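The Practice Rooms

At Skusten's August open day, the robots spend most of their time somewhere that doesn't exist

The line for the coffee cart is longer than the line for the robots when the doors open at nine. By half past, that has changed. Parents with strollers, a group of engineering students and a man in a bicycle helmet are all standing behind a strip of yellow tape, watching a machine try to put a spoon in a drawer.

It takes four tries. On the first, the gripper closes on air. On the second, it picks up the spoon and drops it. The third ends with the spoon on the floor and a technician walking over to get it. When the spoon finally goes in, people clap, and a girl near the front asks if it can do a fork.

"Not today," says Maite Campos. "We'd need another week for the fork."

Campos runs the home tasks group at Skusten, a robotics company with one floor of a former mattress factory on the edge of Trimitz. The company opens the building to the public once a year. There are no product launches and nothing is for sale. Visitors get a paper map with 11 numbered stations, and staff members stand at each one and answer questions.

Station one is the spoon. Station two is a shelf of broken fingers, the rubber worn through or torn at the base. Station three is a bench where children can squeeze a handle and feel a small gripper close in response. It is the most popular stop on the map, and by noon the handle has been tightened twice.

The machine doing the demonstrations is called Goicoechea, after the street where the company had its first office. It has two arms on a rounded body. Most visitors can't say the name and nobody on staff corrects them. A boy of about six calls it Gorky all morning, and by the afternoon so does one of the technicians.

A slow day's work

What a visitor notices first is how little happens. Goicoechea reaches for a cup, stops, moves its wrist a little and stops again. Between attempts it stands still for long stretches while someone types. One couple watches for ten minutes, decides it's broken and moves on to the fingers. It was loading a new program.

Campos has heard the complaint before. She came to Skusten from a company that built packing lines for bakeries, where a machine that paused for a second was a machine with a problem.

"In a bakery, everything comes down the belt the same way," she says. "The roll is where you expect the roll. In somebody's living room, the remote control is under a magazine, and yesterday it was in the kitchen."

The company has one furnished test room in the building, station six on the map. It has a bed, a rug, a bookcase and a closet with a door that sticks. Last year the team ran 669 full trials in it, each one reset by hand. A person went in, put the socks back on the rug, shut the closet, and went out again. Campos did a good share of those resets herself and says her knees remember them.

One room and 669 trials will teach a robot a lot about that room. When the team moved the bookcase to the opposite wall, the success rate on the sock task fell so far that they spent two days looking for a fault in the camera. There wasn't one.

Behind the curtain

Station eight is behind a black curtain, and many people walk past it. Inside are three desks, a large screen and some folding chairs. This is where most of the work now gets done.

The software is called Kitholm. It builds rooms out of a library of walls, floors, windows and furniture, puts a simulated copy of the robot in each one and lets it practice. The library holds 748 objects at present, from armchairs down to bottle caps. On an ordinary night the program produces up to 4,000 rooms. The staff look at a small share of them in the morning.

Some of them are places no one would decorate on purpose. The program picks wall coverings without any regard for the furniture, so a living room may come out tiled like a swimming pool. It hangs pictures wherever there is space. Campos clicks through a few for the folding chairs, and a woman in the second row says one of them looks like her first apartment.

Then she stops on a room with a sofa, a window and dark green tile on the walls, and leaves it up while she talks. Both of the robot's grippers are raised, one on each side of a small table with a lamp on it. A cable runs across the floor on the right.

One of the students asks why there's what looks like a Van Gogh. Campos says the picture library is full of things like that, and the robot has to learn that a print on the wall is not something to pick up. The glossy tabletop is more of a concern to her. Shiny surfaces pick up faint shapes, and a camera can take a reflection for an object. The thin silver utensil lying on it is harder still, she says, and the spoon at station one gives trouble for the same reason. 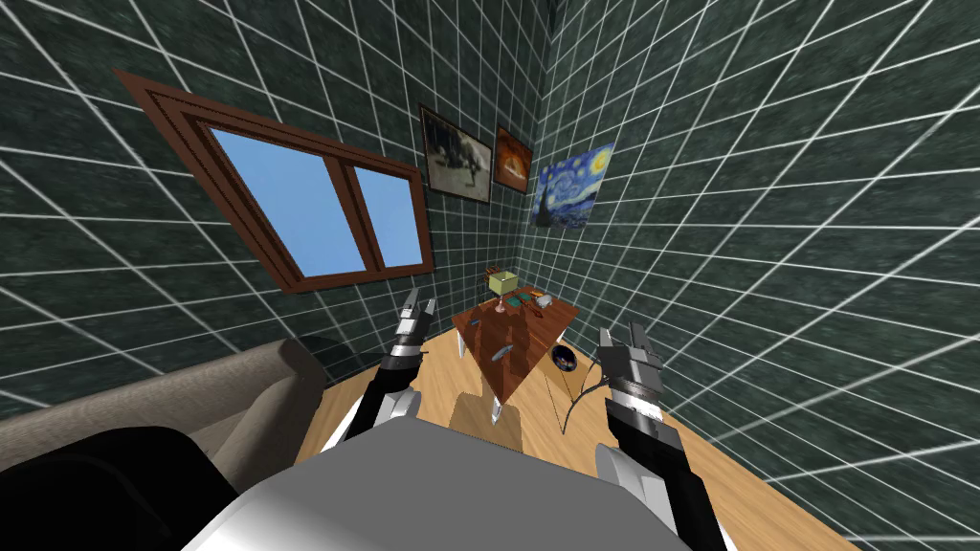 What carries over

The question everyone asks at station eight is whether any of this works outside the computer. Campos answers it the same way each time: some of it does. Reaching carries over well. So does finding furniture. Moving around an unfamiliar room got noticeably better after the first month with Kitholm, and when the bookcase was moved a second time, the sock task held up.

Touch carries over badly. A simulated cloth doesn't fold like a real one, and simulated friction is a guess. The robot that drops a real spoon twice in front of a crowd has picked up a great many simulated ones without much trouble. The shelf of broken fingers at station two comes entirely from work on the real machine.

Cables are another weak point. The team added them to the library in the spring, after Goicoechea caught a phone charger in the test room and pulled a clock off the nightstand. The clock is on display at station six with a label. It still runs, eight minutes slow.

A retired electrician in the front row wants to know who would buy a machine like this, and what it would cost. Campos says there is no price and no date. The company earns its money from contract work on grippers for warehouses, and the home project is paid for out of that. He asks if she would have one in her own house. She thinks about it and says yes, if it could do the closet door.

At two o'clock the crowd is back at station one, where the technicians have switched from the spoon to a plastic cup. The cup goes in the drawer on the first try. The girl from the morning has returned with her brother and is explaining to him that it was much worse before lunch.

The doors close at four. Campos takes down the yellow tape and rolls it around her hand. One of the technicians is already typing at the desks behind the curtain, setting up the rooms for the night, and he wants to know whether to add forks.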